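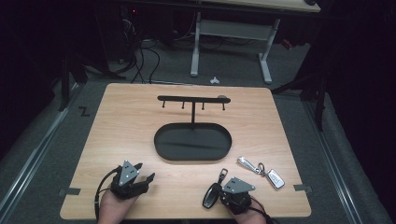
*By Kylie Ruddock. First posted August 19, 2018*

**The Imrie Road House**

My grandfather bought the house in 1950 and never locked the back door. When he died, the solicitor gave my brother Alby an envelope with 2 keys in it. One was for the front. The other didn't fit anything.

We went up in April to clear the place. Alby drove. He had a list from the agent and a roll of bin bags, and he wanted to be home by dark.

I tried the second key in the shed, the coal store, the writing desk and the cupboard under the stairs. I tried it in the gas meter box. Alby filled bags and carried them to the gate.

"It's an old key," he said. "People keep them."

"He put it in with his will."

"He put a bus timetable in with his will."

That was true. It was for the 101, which used to stop at the end of the lane and go on to Nestari, on the coast. We had both been there once as children. I remembered rain and a bag of chips.

At four o'clock I sat on the stairs and read the timetable. He had underlined one bus, the last one back. The pencil had gone through the paper.

I asked Alby if he wanted to drive over there. He looked at the list, then at his watch, and put his coat on.

Nestari had a hundred or so beach huts when we were small. Now there was a single row behind the car park, most of them painted. The woman in the café gave us tea and went on wiping the counter.

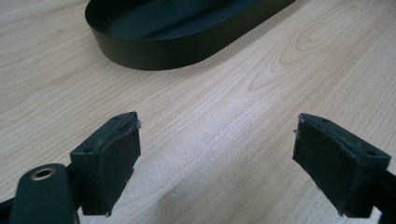
Cartwright, she said, was a name she knew from the end hut, and the rent on it had been paid every spring for as long as she had worked there. She thought the lady had stopped coming a good while back. He had kept on by himself.

"What lady?" said Alby.

She said she couldn't tell us that. She had only ever said good morning.

We walked along to the end. The paint was green and had lifted near the bottom. I held the key out to Alby, and he shook his head, so I did it. The lock was stiff and then it turned.

There were two deckchairs, a kettle and a tin of tea. A woman's blue cardigan hung on a nail.

Alby unfolded one of the chairs and sat down in it, facing the sea. After a bit I filled the kettle from the tap outside.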